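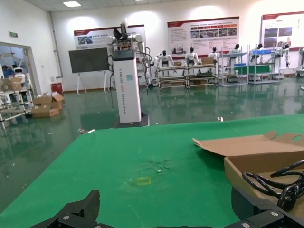

Wrist view across the green mat, with the cable box at right.

Kollik Bench Kit for Demonstration Recording
Sold and supported by Brosterby, Amville

If you have ever tried to teach an arm to handle cables, you will know that the arm is rarely the hard part. What takes up your afternoons is getting enough decent examples of the job, all recorded the same way, from a bench that looks the same on the last run as it did on the first. The Kollik kit grew out of that problem. We put the first one together for our own use, lent it to the people at Benavides for a season, got it back with a long list of suggestions (thank you, all of you!) and have been selling a tidied-up version ever since.

The idea is simple enough. Your operator guides the arms through a task by hand or by remote, and the kit records the wrist views, the head view and the joint positions together, on one clock. Each run is saved as its own episode, with a start, a finish and a note from the operator on how it went. Those episodes are what your learning system trains on, so we have fussed a good deal over keeping them neat.

What comes in the kit

Green mat, matte finish, trimmed to suit your table
Yellow marking tape for your reference square
2 lidded cardboard boxes with a round hole in the lid
A starter bundle of mixed black cables
2 wrist camera mounts with screws and a hex key
Recording software, licensed for 8 seats
Printed operator's guide

The arms, grippers and table are your own. We have fitted the mounts to a good many grippers by now, with two fingers and with more, and if yours is an odd shape please send us a drawing before you order and we'll have a look at it. There is no charge for that.

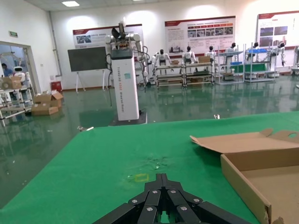

Now, a word about the mat, as it's the piece people ask about most. A matte surface keeps glare down when the ceiling lights are strong, and the plain colour gives dark cables something to stand out against. It does mark with use. Scuffs and dust from cardboard build up over a busy month, and we suggest brushing it down at the start of each session and leaving old scratches alone. A model that has only ever met a spotless bench can be a bit precious about a dirty one, so a little honest wear in your recordings is no bad thing.

The yellow square is there to give your operators and your cameras a common point to work from. Put it down once, check it in each wrist view, and try not to shift it partway through a set. If you do have to move it, start a new set and say so in the notes.

Our favourite first task is moving cables from one box to another. It sounds dull, I know, but coils snag, connectors catch on the edge of the cardboard, and one pick will sometimes bring up half the heap. Lotte Dierckx, who wrote the operator's guide, recommends stirring the cables by hand between episodes and changing the position of the boxes every 12 runs. She also asks that you keep the fumbled picks. Label them as fumbles and they'll be useful to you later on.

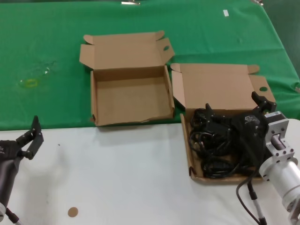 Cable transfer from the head camera: right gripper over the full box, empty box alongside.

Boxes wear out, of course. The front edge usually goes first, and a frayed corner is fine for recording until it starts to catch the gripper. Replacements are sold flat and fold up in a moment.

Ordering and support

Kits are made up in Amville and usually leave us within 8 working days, though things slow down a little in October when the universities all order at once. Software updates are included until 2033, and phone support is included too. You'll most likely get Lotte or me, and we're always glad to hear what you are teaching your arms to do.

Part number, full kit: KB-12
Spare mats, boxes and cable bundles are listed under Kollik Accessories.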